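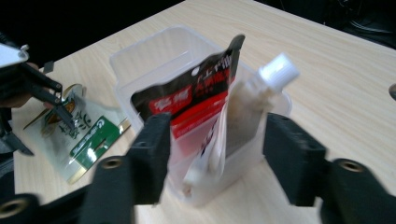
Skaltero Household Products – Press Office

Skaltero adds open-top bins for pouches and soft food packs

Skaltero will start selling a new line of clear, open-top storage bins in March. The line is called Gredik and is meant for foods that don't stand or stack well on a shelf, such as spout pouches, refill bags and sealed packs with a window.

Gredik bins will come in 6 sizes. The smallest takes a single upright pouch, and the largest fits across a standard pantry shelf. All of them are made of clear plastic with rounded inside corners, so they can be wiped out with a cloth. None of the sizes has a lid. Skaltero tested lidded versions early on and dropped them after households in the trial left the lids in a drawer.

The trial ran in 327 homes in and near Irent, where the company has its main office and warehouse. Each home was given a set of bins and asked to use them for everyday groceries over one winter. People kept sauces, grains, dried snacks and pet food in them. The most common request was for a bin narrow enough to hold one tall pouch with the cap up, and that size was added before the line was finished.

Stand-up pouches take up less space than jars when full, but they tend to fold and slump as they empty. A pouch kept upright between firm walls is easier to pick up by the top, and any drips from the spout stay in the bin – the shelf underneath stays clean.

Flat packs are handled a little differently. The longer Gredik bins are made for filing them on edge, one behind another, with the printed side facing out. Opened packs should be clipped or moved to a sealed container first. 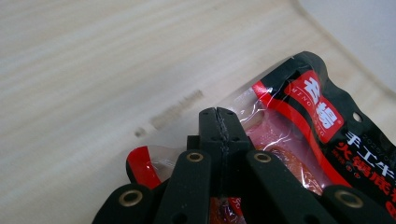
Can the bins go in the refrigerator?

All six sizes are suitable for the refrigerator and for dry shelves. They should not be used in the freezer, the oven or the microwave.

The bins will be sold through Khasawneh kitchen stores and from the Skaltero warehouse shop in Irent. Khasawneh will carry the full line, singly and in sets of three. The warehouse shop opens at 9 a.m. and will have 500 starter sets set aside for the first month. A starter set holds two small bins and one long one – shelf labels are packed separately.

Schools, food pantries and other groups that need larger numbers can order by the case from the Irent office. Orders over 700 bins are shipped on pallets and need a loading dock or a lift truck at the delivery address.

Filed under: Company News, Kitchen & Pantry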